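Skillovby toy and book library — progress note to the Reisinger fund
2019-07-02
From: Wanda Pietrzak

Short one this time, sorry, stocktake week. Main points only.

Sorting. Shelf stock is done, 532 items on the list now. Loan kits are what's left. Each kit goes in a fabric bin with dividers — flat things one side, cups and bowls the other. Milovan Leka wanted lidded crates but the fabric ones fold away when empty and were cheaper, so we stayed with them. 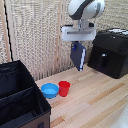

Sorting table: black divided bin, blue bowl and red cup alongside.

Kits finished so far: 30 out of 44. The rest are waiting on bowls, the Aron order came short by a box and they have promised the remainder but no date yet. Will chase.

Bins. Two were returned with the stitching gone at the handle. Mended, back in use. I would like to buy 2 spares out of the sundries line if thats alright with you.
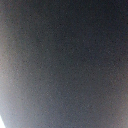
Close-up, dark grey, speckled.

Books. Slower than planned. Every one gets wiped, checked for missing pages and a number put inside the cover. Hardbacks stand upright in the bin, thin ones lie flat or they curl. Milovan is redoing the number list becuase the old Cillico spreadsheet had duplicates all through it.

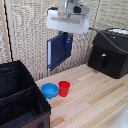

Dark blue item above the sorting table, ribbed beige wall behind.

Money. Under on labels, slightly over on bins. Full figures with the December report as agreed.

Still to do — remaining kits, contents cards, borrower leaflet (draft with Milovan). Need a yes or no on the spare bins please.

Wanda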